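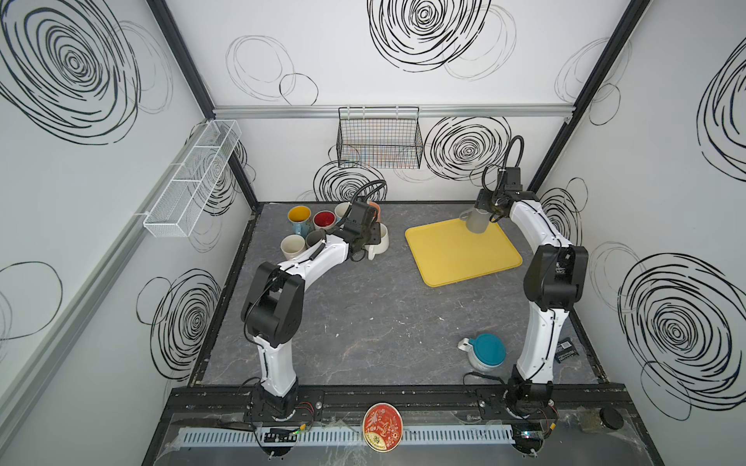
Tea Room Supervisor (part-time, Wullthorpe Village Hall)

Search this site Enter keywords Go

The Wullthorpe tea room is looking for a supervisor for Saturdays and one weekday of your choosing, provided you choose Thursday. The last supervisor, Rachid Ghoneim, has gone to Banilley to be near his grandchildren and, he tells us, further from our dishwasher.

You would be in charge of 10 tables, a hatch, and whoever is on the rota. Most of the trade is walkers, who want soup, and the bowls club, who want to talk about the walkers. Neither group tips. The scones come from Dalia Chraibi's kitchen and are very good, so you won't have to bake, and she would prefer it if you didn't offer.

What the job involves:

Opening up at half past nine and finding the right key, of which there are several wrong ones.
Setting out, serving, washing up and cashing up.
Keeping the fridge record. The inspector reads it, so please write in it on the day and with a pen that works.
Ordering tea, milk and sugar from Aguirre, who deliver when it suits them.
Telling people, kindly, that we shut at four.

We'd like someone who has worked in a café or canteen before and can add up without the till, which has moods. A food hygiene certificate is useful, but we will pay for the course if you haven't got one. You should be able to lift a full urn or be charming enough to get someone else to do it.

Pay is a little above the minimum wage, with lunch. The lunch is soup. There is a paid break of twenty minutes and free parking, shared with the recycling bins. The 141 bus stops outside, roughly when the timetable says.

To apply, write to Naima Tawfik at the hall and tell us where you've worked and what you did there. One side of paper is plenty. Please give the names of 2 people who will speak well of you, at least one of them not your mother. Letters should reach us by Sunday, October 28, 2018. Naima and Tien-fu Lam will see people at the hall the week after, and there will be scones.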